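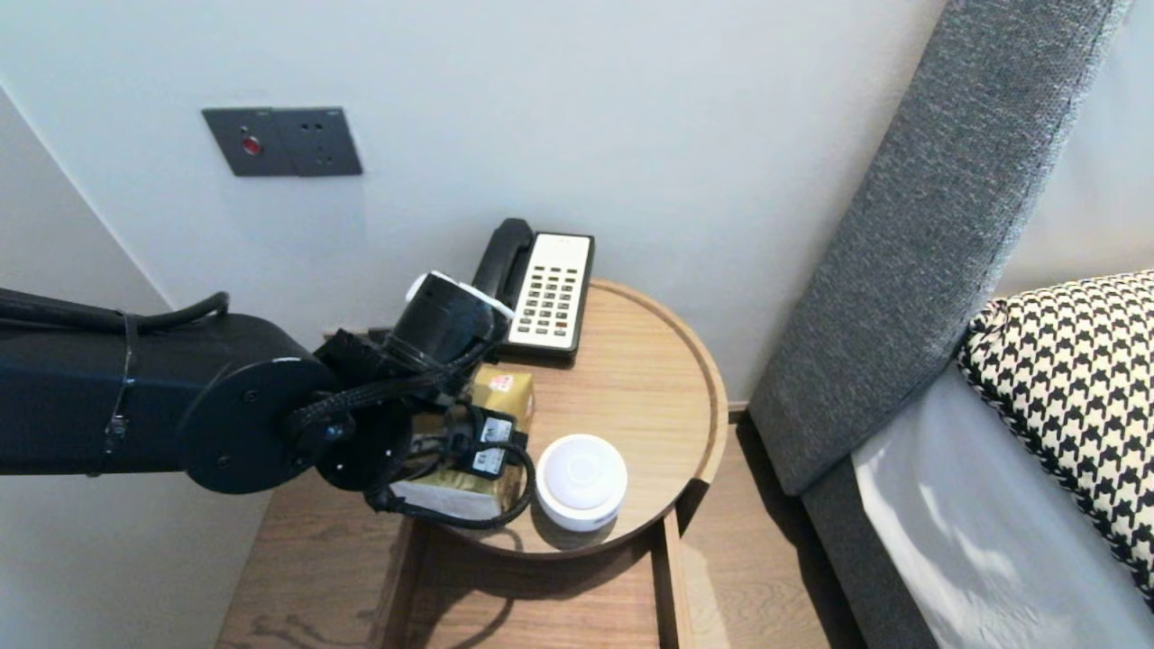 1/ Llevo once meses durmiendo mal y desde octubre apunto lo que pasa cada noche. Voy a contar por aquí lo que he sacado en claro, por si a alguien le ahorra tiempo. No soy médico. Trabajo de auditor de almacenes y paso unas cuantas noches al mes en hoteles.

2/ Mi problema no es dormirme. Me duermo a las once y media sin esfuerzo. Me despierto a las 3:40, a veces a las 3:50, y ya no vuelvo a coger el sueño hasta las cinco y pico. El despertador suena a las 6:15.

3/ Lo primero que hice fue lo que hace todo el mundo: comprar cosas. Un antifaz, dos tipos de tapones, una almohada cervical que sigue en el armario. La almohada fue la peor compra. A la tercera noche volví a la de siempre.

4/ Después me bajé Kedura, una aplicación para registrar el sueño. La versión gratuita te deja poner hora de acostarse, despertares, café, alcohol y una nota libre. No pagué la otra. Tengo 113 noches apuntadas, con algún hueco en Navidad.

5/ Consejo si vais a llevar un diario: rellenadlo por la mañana, con el desayuno. Yo empecé a hacerlo en plena noche, cada vez que me despertaba, y lo único que conseguía era encender la pantalla y espabilarme del todo.

6/ En febrero fui a la consulta de Aitana Olmedo, psicóloga, que lleva insomnio en un centro de aquí, de Favau. Miró el diario diez minutos y me preguntó por qué pasaba nueve horas en la cama los domingos. No supe qué decirle.

7/ Su planteamiento fue recortar. Acostarme a las 0:15, levantarme a las 6:15, todos los días, fines de semana incluidos. Sin siesta. Las dos primeras semanas fueron malas. Me dormía en el autobús y una tarde metí el mando de la tele en la nevera.

8/ Me avisó también de que no condujera si me notaba con sueño. Lo digo aquí en serio: esto de recortar horas hay que hacerlo con alguien que te lo lleve, sobre todo si conducís o manejáis maquinaria.

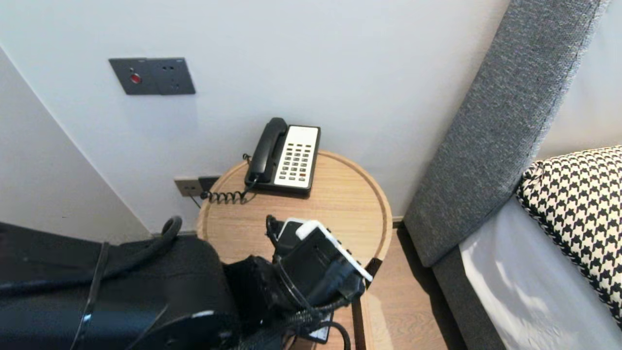

9/ La segunda norma era salir de la cama si llevaba un rato despierto. Un rato, sin mirar la hora. Me sentaba en la cocina con luz baja y un libro aburrido. El que más me sirvió fue un manual de contabilidad de costes de mi época de la academia, 784 páginas. Voy por la 90.

10/ En los hoteles esto es más difícil. No hay cocina, la silla suele ser incómoda y la única luz decente queda junto a la cama. Lo que hago es dejar la del baño encendida con la puerta entornada y sentarme donde pueda.

11/ Más cosas de hoteles. Pido habitación lejos del ascensor y que no dé a la calle. En Drultinmont me dieron una vez la 513, pared con pared con el cuarto de las máquinas de hielo. Bajé a recepción a las dos de la mañana y me cambiaron sin problema. Hay que pedirlo.

12/ La temperatura importa más de lo que yo pensaba. En casa la bajo a 18 grados. Fuera apago el aire antes de acostarme, porque el arranque del aparato me despierta siempre, y abro la ventana si se puede.

13/ El café. Yo tomaba el último a las cinco de la tarde y juraba que no me afectaba. Lo adelanté a la una y en el diario se nota: menos despertares, y más cortos. No fue inmediato, tardé unas tres semanas en ver la diferencia.

14/ El alcohol es peor. Con una copa de vino en la cena caigo antes, pero me despierto seguro. Lo tengo apuntado y casi no hay excepciones. Ahora lo dejo para comidas.

15/ Melatonina: la probé un mes. En mi caso, nada. Un compañero de Zaragoza, Zachary Fortin, dice que a él le va de maravilla cuando cambia de huso horario – es otro problema distinto al mío, supongo.

16/ Lo que más me costó fue quitar el reloj de la vista. Tenía un McAlister de números rojos, heredado de mi padre, y lo consultaba sin darme cuenta. Cada vez que lo miraba hacía la resta de lo que me quedaba. Ahora está en un cajón con la alarma puesta y el volumen alto.

17/ Gasto total, por si interesa: hasta 500 euros contando las consultas, la almohada y los tapones. Los tapones de espuma baratos me van igual que los caros.

18/ Situación actual: me sigo despertando dos o tres noches por semana, pero suelo volver a dormirme pronto. Hemos ampliado el horario media hora y me acuesto a las 23:45. En junio tengo revisión.

19/ Varios me habéis preguntado por la plantilla del diario en papel. Es una hoja cuadriculada con la fecha a la izquierda y cinco columnas: acostarse, despertares, levantarse, último café y notas. La paso a limpio y la subo mañana por la tarde.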